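## Fewer demonstrations, better chosen

The January item on the Skanow project ended with a question we could not answer at the time: how many recordings of a task does a robot need before it can do that task in a home it has never been in? We now have part of an answer.

We collected 208 demonstrations of picking up and moving soft or woven containers, all made with a hand-held gripper, in 10 homes in Trollton. We trained one policy on the full set. We then trained a second on 122 of the same recordings, picked so that every home was still included but near-repeats were left out. If two recordings from one home began with the gripper in almost the same position and followed almost the same path, we kept one.

Both policies were run on the Bodine arm in seven rooms that were not part of the training data. The smaller set did as well as the full one in five of the rooms and slightly better in the other two. Training time fell as well – a run now finishes overnight.

Most of the remaining failures come at the grasp. Baskets with a cloth lining are the hardest, and the policy sometimes closes on the lining alone and lets the rim slip. Stiffer containers gave little trouble. We also tried dropping whole homes from the set, and results got worse quickly, even when the total number of recordings stayed the same.
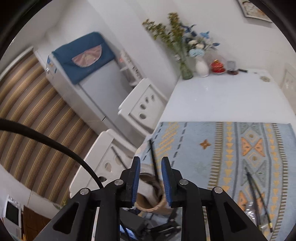

Kocabaş Lab, Home Manipulation Group

A round basket between the blue finger pads, with a bed and a fridge close by, is fairly typical of the material. The rooms are full of patterned cloth and small objects, and we leave them that way for recording.

The selection script will go on the group's shared drive once the notes are finished. Next we want to try the same filter on two-handed tasks, where near-repeats are harder to define.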